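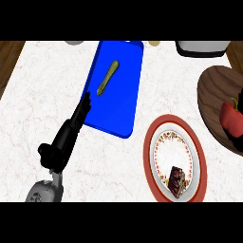
News > Sport > Football > Lower leagues

Nullonley goalkeeper booked for arguing with his own scoreboard

March 3, 2018

Nullonley beat Serrano 3-2 at Neken Park in front of 2455 people, most of whom left believing it had finished 2-2.

The home side's electronic scoreboard, installed in August by Nimum and already on its second fuse, stopped counting when Zixuan Gu headed in the winner after 27 minutes of a very long second half. It then awarded the goal to Serrano, thought better of it, and settled on the time and temperature.

Nullonley's goalkeeper left his area to point this out to the fourth official. He pointed it out again to the referee, who showed him a yellow card and asked him to go back to his goal, where Serrano's striker was by now waiting for him. The shot hit the post.

"I knew the score," said Gu. "I don't know why he needed it in lights."

Serrano have complained about the length of stoppage time but accept the result. Nimum will send an engineer before the next home game. The club has meanwhile found the old wooden board behind the tea hut, along with every number except the four.

Contact the sports desk | © 2018 | Back to top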